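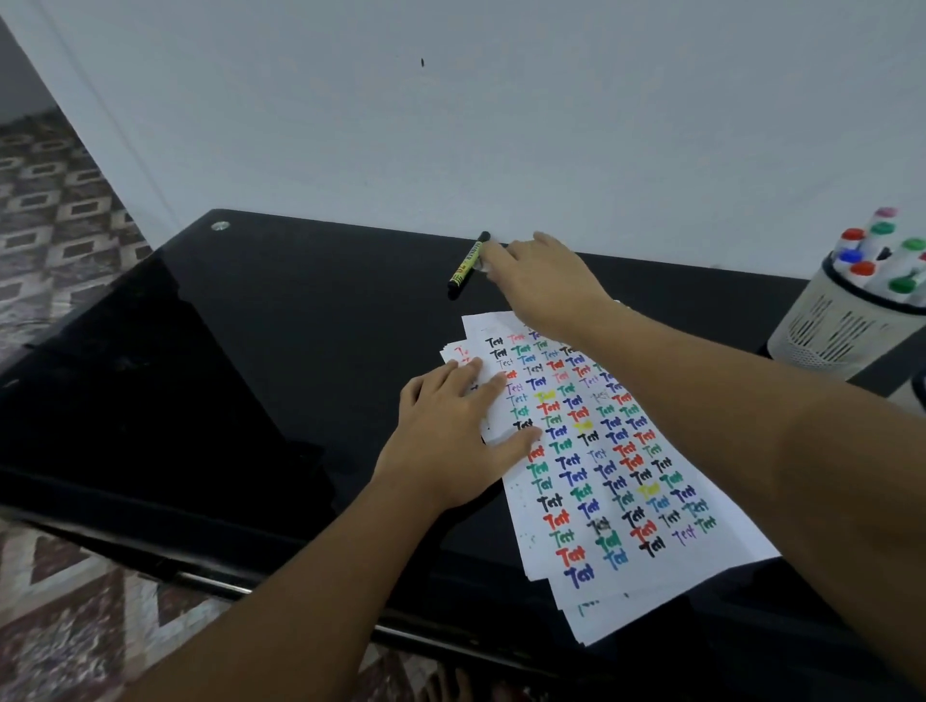
Markers for planner paper: which ones bleed through?
Started by inkwell_dee, 26th August

inkwell_dee
I moved to the Tarow planner this year and the paper is thinner than my old one. Gel pens are fine. Most markers go straight through to the next day. What are people using for color coding?

plainrule
Didus fine tips. I've used them in a Tarow since November and only the purple shows on the back. Let each line dry before you close the book.

gridlock83
Disagree on the Didus. Mine feathered on every page. The paper is the problem – Tarow changed it and won't say so. I went to a Chowdhury notebook and stopped thinking about it.

plainrule
Chowdhury is a good notebook but it isn't a planner. She asked about a planner.

gridlock83
You can rule your own weeks. It takes me ten minutes on a good evening.

cernport_paper
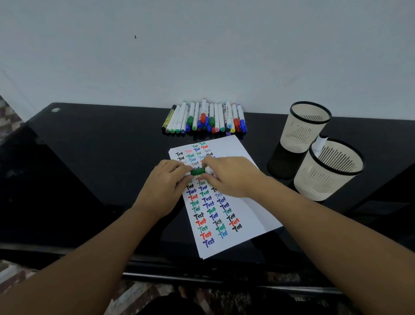 Color coding works better with fewer colors. I started with one for every project and by spring I couldn't remember what teal meant. Now I use blue for work, green for home and red for due dates, and I haven't missed a bill. I do still own the rest, and a row like that, with green, teal, blue, red, pink, purple, yellow and gray caps, is hard to leave alone. Store them flat if they have a tip at each end. Standing up, the ink drains to the bottom and the top one goes dry.

inkwell_dee
Three might be enough for me too. Does yellow hold up for anything?

cernport_paper
Not for writing, in my view. I can't read it under a lamp. It's all right for filling in a box.

mossy_margin
I write appointments in yellow and read them fine. Depends on your eyes and the brand.

plainrule
Test on the last page of the book before you commit. Write a word, wait a minute, turn it over. Chisel tips put down a lot more ink than fine ones.

inkwell_dee
Will try the Didus in blue and green first and post the back of the page here.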